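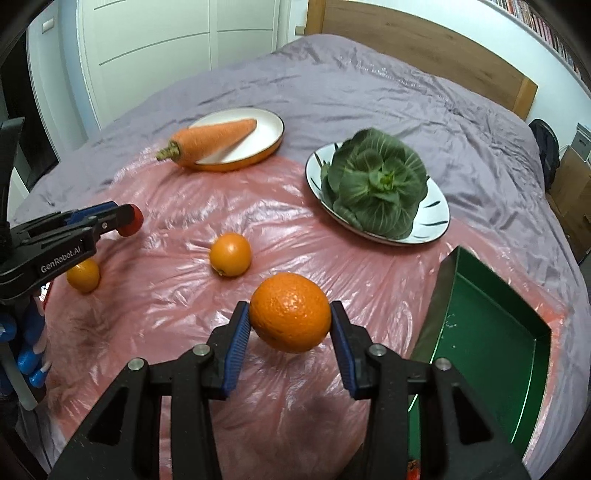 Is the new musical still on track to open in October?

The October opening stands. The script is locked through the end of Act One, the theater is booked, and the cast is signed except for one role. Act Two is behind where we said it would be, and the details are below.

Burico: progress report
Prepared for the grant officer by Maribel Echeverri, producer, Zodance
Feb 15, 2026

Script and score

We held the second reading at the end of last month with the full cast at music stands and a piano. Act One ran close to the length we want. The ferry song was moved ahead of the wedding, and the mother's solo was cut down to two verses. The readers all found the opening clearer than it was in the fall draft.

Act Two is the problem. The courtroom sequence still depends on a letter the audience has forgotten by then, and the composer wants to replace the trio there with a spoken section over strings. We agreed to let her try it. Your schedule has Act Two marked as delivered by now. We are asking to move that milestone to the end of next month, with no change to the payment that goes with it.

The title song is finished, including the dance break. Orchestrations have started on the numbers that are not expected to change, so the delay on Act Two has not held up the whole score.

Casting

All principal roles are filled apart from the grandfather. We saw actors for it over two days and made one offer, which was declined over dates. Callbacks for the part are set for next week. The ensemble is complete, with two of the dancers also covering principal roles. Contracts have gone out to everyone and most have come back.

The understudy for the lead has asked to leave early in the final week for another job. We said yes, and the dance captain will cover those performances.

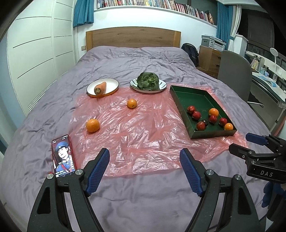
The dance captain will need extra rehearsal time for that, and we have put the hours into the revised schedule. They fit within the week already set aside for understudy work. The stage manager has both versions of the schedule and will send you the current one if you want it.

Theater and set

The Villca has confirmed our dates and the load-in. The house manager walked through with our designer and raised two points. The wing space on the left side is narrower than the drawings show, so the ferry unit has been redesigned to come apart in two pieces. The fly system can take the market backdrop but will need a new line for the lanterns. The theater will pay for the line and we will pay for the labor.

The set model was approved at the design meeting. The build starts once we have the final measurements from the shop. Costumes are ahead of schedule. The wedding clothes are cut, and the ensemble's second-act coats are being altered from stock we already own.

Tickets and outreach

Sales run through Clotix, as they did for our last production. Presale to members opened and closed without trouble, and 1,995 tickets were sold. General sale starts in the summer.

As agreed in the grant, 100 seats at each of the 4 school matinees are free to students. Two of the matinees are fully assigned. We are waiting on bus dates from the districts for the others. The study guide is written and needs one more pass after Act Two settles.

Budget

Spending is in line with the approved budget apart from the music department, which is over by $1,000. The extra went to copying parts for songs that were rewritten between the two readings. We have covered it from the travel line, where we spent less than planned when the director moved to town. We don't expect to ask for additional funds.

The second grant payment arrived and has been used for actor fees and the deposit on the theater. Receipts are in the shared folder.

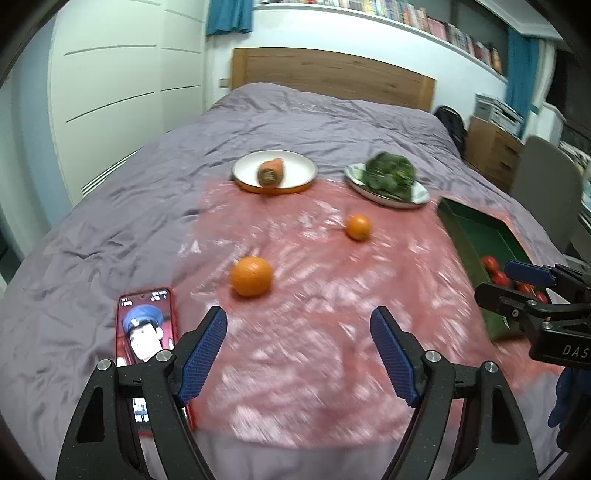 Plastic sheet and green tray on the bed.

Next steps

Cast the grandfather. Finish the Act Two draft and hold a third reading, this time with a small band. Confirm the remaining school dates. Sign off on the shop drawings for the ferry.

Please let us know by the end of the month whether the new Act Two date is acceptable. We would also like to know how many people from your office will attend the third reading, so that we can hold seats. The next report will follow that reading.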